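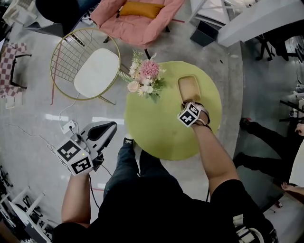
Corner seating: table, two chairs, one bunch of flowers

I have been working through the lounge furniture one group at a time, and the green table is the third. The earlier notes covered the white tables at the far end, which are simple: they are white, they have white chairs, and everything goes with them. The green one takes more thought.

The color is somewhere between lime and a yellow-green, depending on the light and on how low you are when you look at it. The Taslow paint card calls it "pear," which I would dispute. The top is round and there is no obvious front, so the chairs decide which way the group faces.

The chairs

There are two kinds here. One is a round gold wire chair with a grid back and a white seat cushion. The other is a pink upholstered armchair with a quilted back, quilted arms and thin dark legs. On paper the pair should not work with a green table. In practice the pink and the green are both strong enough that neither reads as a mistake, and the gold wire is thin enough to stay out of the argument.

The wire chair is the better one for working at the table. The armchair is the better one for waiting in. If you sit in the armchair and try to write at the table you will lean forward the whole time, and after an hour your back will mention it. I have moved it closer and farther away over several visits and have not found a distance that fixes this.

The orange cushion travels. It has a mustard tone in some light. I have found it on the seat and I have found it up along the top of the backrest, where it is no use to anyone's spine but looks good from the walkway. My preference is the seat.

The flowers

The bunch came from Goltberg, same as the October one. It has:

-- one large pink bloom, chrysanthemum type
-- roses in pale shades
-- small daisy-like filler
-- green sprigs, left long

I lay it directly on the table without a vase. A vase on a small round top takes up the middle and ends up between two people's faces. Flat, near the rim, the flowers leave most of the surface free, and the sprigs can hang over the edge a little. The drawback is obvious if you use fresh stems, so for a full day I would go with artificial ones. 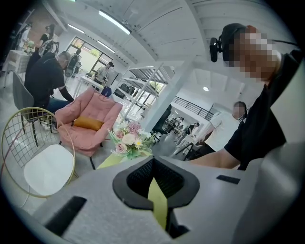

Clearing the top

My rule for this table is one flat item plus the flowers. A tray, a folder or a notebook is fine, as long as it has rounded corners and a plain color. Beige is good against the green. Two flat items start to overlap, and then somebody adds a cup.

Order of work, for anyone resetting it:

1. Take everything off and wipe the top from the middle outward.
2. Put the flowers down first, near the rim on the armchair side.
3. Set the flat item to one side of them with a clear gap.
4. Square up the wire chair so the grid faces the table.
5. Return the cushion to the armchair.

Bags go behind the armchair, on the floor. They are out of the way of feet there -- the side toward the railing gets more traffic.

Next is the Skimotetti bench, which has a loose leg and a fabric I cannot identify. I have the replacement bolts and am waiting on the washers.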